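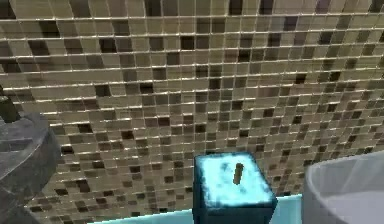

Timthorpe, 19/02/2018

Stalter Tile & Stone is hiring a showroom and order desk associate for its Timthorpe store. The job is full time and permanent. It opened up when Darnell Quintanilla moved over to our Cakton warehouse as shipping lead.

We sell wall and floor tile, grout, trim and setting materials to homeowners and to contractors. Small mosaics in browns and beiges are a large part of what goes out the door for kitchens, along with plain white wall tile and the Lefèvre line of floor tile. You don't need to know any of this on your first day. You do need to be willing to learn it.

What you will do:

Greet customers, find out what they are working on and help them pick tile and matching grout.
Work out square footage from a customer's drawing or measurements, and add the right amount for cuts and waste.
Write up quotes and enter orders.
Call customers when orders arrive or when a shipment is late.
Check samples in and out. We keep 2,698 samples on file and they have to go back in the right drawer.
Unload the delivery truck with the warehouse crew when it comes in.

What we ask for:

High school diploma or GED.
One year of retail, trade counter or design work. Time spent setting tile counts.
Comfort with basic math and fractions.
Able to lift a 50-pound box. We have carts and a lift gate for anything heavier.
A second language is helpful. Many of our contractors speak Spanish or Arabic.

Hours are 40 a week, including every other weekend. The store closes at 6 p.m. and there are no evening shifts. New hires train for 3 weeks with Rania Sfeir, who runs the order desk, before handling orders alone. You get 10 paid days off in the first year, health coverage after the first two months, and 20 percent off anything in stock. Pay is hourly and depends on experience. We will tell you the rate at the first phone call.

To apply, send a resume and a short note on your work history to Barbara Ziółkowski, store manager, or drop them off at the front counter. Please list two people we can call. Applications are read as they come in, and the job will stay posted until it is filled.

Contact Us | © 2018 Stalter Tile & Stone | Back to top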